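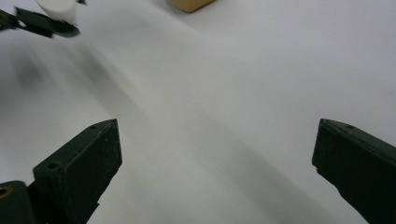
4. Setting up jaw tracking in Divent

Divent works out how far the jaws are open by finding both fingers in the wrist camera's own picture. It does this once per image, and the result is stored next to the hand position in the session file. The tracker has to learn the look of your fingers before it can measure anything, so start with the jaws spread fully apart over a plain white tabletop and nothing between them. Objects further up the view, such as the small tan block and the second gripper, can stay where they are. The tracker reads only the finger zone during this step.

Before you begin, check that the Citolier camera service is running and that the lens profile from section 3 has been loaded. The finger zone will be drawn in the wrong place if the profile is missing.

4.1 Learning the open position

1. In Divent, open Tools, then Jaw Tracking, then New Profile.
2. Choose the gripper from the list. If you have two grippers, each needs its own profile, even if they were printed from the same files.
3. Hold the jaws fully open and press Capture Open.
4. Move the gripper slowly over the table until the counter reaches 36 images. Tilt it a little as you go.
5. Press Accept. The two finger outlines turn from grey to blue.

Note: Screw holes in the fingers are used as anchor points. Do not cover them with tape or labels after the profile has been made. If you replace a finger, make a new profile.

Caution: Do not squeeze the handle during step 4. Divent takes the widest opening it sees as 1,000 and will not warn you if some of the images were taken with the jaws part closed.

4.2 Learning the closed position

1. Close the jaws with nothing between them and press Capture Closed.
2. Hold them shut until the counter stops.
3. Press Accept. The jaw reading should now show 0 when shut and 1,000 when fully open.
4. Open and close the jaws a few times and watch the reading. It should move smoothly and stay within 4 of the same value each time you return to the closed position.

If the reading jumps, lower the exposure one step and repeat 4.1. Dark fingers against a bright table can lose their edges when the exposure is set too high.

4.3 Checking the grip threshold

The reading alone does not tell the planner whether something is being held. Divent marks a grip when the jaws stop closing before they reach 0 and stay there. Thin objects are the hardest case, and the check below should be done with the thinnest thing you plan to record.

1. Place the object on the table and bring the fingers down on either side of it.
2. Close the jaws slowly until the pads meet the object. 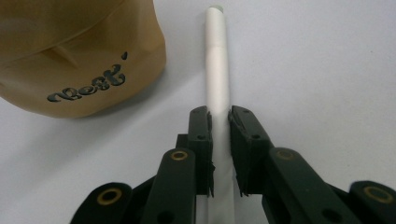
3. Read the value in the Jaw panel and enter it under Thinnest Grip.
4. Open the jaws, then close them on the object again. The Grip light should come on each time.
5. If the light stays off, raise Settle Time in small steps. The default is 600 milliseconds — longer values are safer but will delay the mark in the recording.

Note: Soft linings give way under pressure, so the same object may read lower when squeezed hard. Enter the lowest value you get.

4.4 Saving and sharing the profile

1. Press Save and give the profile a name.
2. Tick Attach to Session if you want it copied into every recording. Naqvi, the offline planner, needs this copy and will refuse a session without it.
3. To use the profile on another computer, export it as a Gumov file and import it from the same menu.

Older profiles can still be opened but cannot be edited. Profiles saved before the December release have no Thinnest Grip value, and for these you will need to repeat 4.3.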